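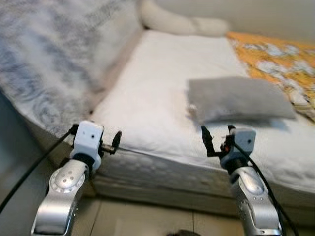 Ticket: Omnibus edition, pages in wrong order on Rana reader app
Status: Closed (worked around)
Product: Skornville Omnibus, digital, complete run
Publisher: Kutel Comics
Priority: Low (theirs), High (mine)

Original report

I bought the complete Skornville omnibus from the Kutel shop on Sunday. It opens fine in the Rana reader on my tablet. The cover is lovely. Chapter 1 is lovely. Chapter 2 begins with its last page and proceeds, with great confidence, to its first. Chapter 3 is back to normal. I have read a few experimental comics in my time and gave this one the benefit of the doubt for longer than I care to admit.

Skornville is a right-to-left book. The paper volumes all were, and the shop listing says so in grey type at the bottom. My guess was that the app had lost its mind over reading direction, so I went looking for the setting. It's under Display, then Page, then Advanced, then a little cog whose colour is nearly that of the background. It was set to Automatic.

Steps tried before lodging this:
Closed the app and reopened it. No change.
Restarted the tablet. No change, though it felt virtuous.
Deleted the book and downloaded it again, all 2 GB of it, over home internet. No change.
Set direction to Right to Left by hand. Chapter 2 fixed. Chapters 1 and 3 now backwards.

Reply from Kutel support

Thank you for contacting Kutel! We're sorry to hear you are experiencing an issue with your hardcover. If your copy arrived damaged, please attach a photograph of the spine and the packing slip.

My reply

It's a file. It has no spine. I've attached screenshots of the contents page and the first two pages of chapter 2, plus the app version. Please move this to whoever looks after digital.
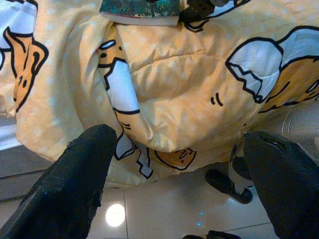 Reply from Kutel support (digital)

Thanks for your patience. We can't reproduce this in the web reader, where all chapters display in the correct order. Can you confirm whether the problem happens on a second device? Please also clear the Rana cache, as this resolves most display issues.

My reply

Cleared the cache. It threw away my bookmarks for every other series I own, which I'd have appreciated a warning about, and left chapter 2 exactly as it was.

Second device is my old phone. Same result. Web reader is fine, as you say, but the web reader also shows two pages side by side and can't be told to stop, so every double-page spread after the first colour insert is split down the middle with the wrong partner. Half of a harbour battle next to half of a recipe for dumplings. I'd rather have the reversed chapter.

I went through the rest of the book to save you the trouble. The pages run the wrong way in chapters 2, 20 and 95. Everything else behaves. Those are the three chapters with a colour insert at the front, if that's any help to anyone.

Reply from Kutel support (digital)

That is very helpful. We have passed it to Gulitz, who prepare our omnibus files. In the meantime, would you like a 3 dollar store credit?

My reply

Yes please.

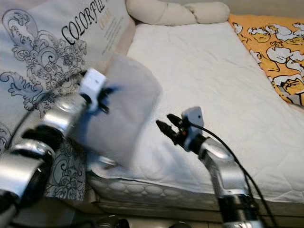 Page last modified: November, 4:10 pm

Reply from Gulitz, forwarded by Kutel

The colour inserts were added from the original magazine scans, which were supplied as separate files. Each separate file carries its own direction flag. In the three affected chapters the flag reads left to right, and the Rana app applies the flag from the first file it meets to the whole chapter. The web reader ignores flags altogether. A corrected edition is in the queue. We don't have a release date.

Workaround (mine, tested)

For anyone arriving here from a search, with the same book and the same expression on your face:

1. Open the omnibus in the Rana app and go to the contents page, not the thumbnail strip. The thumbnail strip reads the same wrong flag.
2. Hold your finger on the chapter title until the small menu appears. Holding the chapter number does nothing.
3. Choose Chapter Settings, then Direction, then Right to Left.
4. Back out to the contents page before opening the chapter, or it forgets.
5. Repeat for the other two.

Leave the main direction setting on Automatic. If you've already changed it, change it back first, otherwise the chapter setting is greyed out and you'll assume I made all this up.

The colour insert in chapter 20 still shows its own pages in the wrong order after this. It's a four-page gag strip and I read it both ways. The punchline survives.

Syncing to another device wipes the chapter settings. So does updating the app, as I found out the next morning. Turn off automatic updates if you're in the middle of a volume.

Follow-up from Kutel support

We're marking this ticket as resolved. When the corrected edition is available it will appear in your library as an update at no cost. How would you rate your support experience?

My reply

Please don't mark it resolved, the file is still broken. "Worked around" would be accurate. The Gulitz explanation was good, and I'd have been happy to get it first instead of the question about the spine. Also, the store credit was applied to an account with my name spelled wrong, and I can't log in to that one.

Status changed: Resolved to Closed (worked around)
New ticket opened: Store credit, wrong account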